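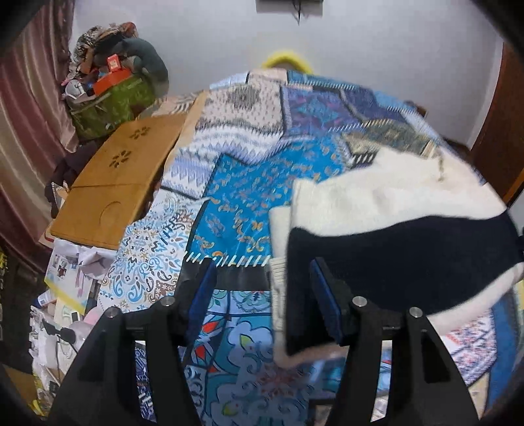

Hand-held gripper over a patchwork bedspread, with a white fleece blanket to the right and a bamboo lap tray to the left.

Hasport: the work at hand
Text: Maiara Sales
Put up 08/10/2026

Hasport cleans and makes up rooms for people who can't easily do it themselves. Since the spring, part of the working day has gone into teaching machines to handle bedding. Staff carry a gripper from room to room and do with its two fingers what they would otherwise do with their hands. The recordings go to Bredance, who build the arm that is meant to take over some of the lifting and folding in the laundry at Stępień.

This page is for colleagues at the other sites who have asked what the job looks like now.

Bedding
The fingers have dark blue pads on their inner faces. Fleece, quilted cotton and thin sheets all behave differently between them, and most of us needed a few shifts to stop squeezing too hard. A patchwork cover is good practice: plenty of pattern, plenty of edges. Thick blankets are slow. Take them by a corner and walk backwards.

Rooms as they are
We don't tidy before recording. Trays, clothes, boxes and bags stay where the person who lives there keeps them, and we work round them. Bredance asked for this at the start, and the residents prefer it too. Permission is asked for each room, and a no is written down and left at that.

Hours
A recording shift is 90 minutes, with 4 of us on the rota. Before October it was two, and wrists suffered. Omid Soltani keeps the rota and will swap a shift if you tell him the day before. Recording is paid at the same rate as room work. The union rep has asked for a higher rate and we are waiting for an answer.

What has changed
The rounds take longer. A bed that used to be made in a few minutes by hand can take three times that with the gripper, so fewer rooms are done on recording days and the evening team picks up the rest. They were not consulted at first. They are now on the rota meeting.

The laundry at Stępień has had two arms on trial from Bredance. They fold towels. They do not yet fold anything with a lining or a fringe, and one person stays at the table to feed them and take out what goes wrong. That post used to be a folding post. The pay is unchanged, but it is a standing job with less moving about, and we have asked for a stool.

No posts have been cut. Two people have moved from the laundry to room work at their own request.

Training
New starters do a morning with Tesum, who look after the grippers and change the pads when they wear. Bring flat shoes and tie back long sleeves. Faulty grippers go in the blue crate by the linen store with a note of what happened.

Questions about the recordings: Maiara Sales, room services office.
Questions about shifts: Omid Soltani.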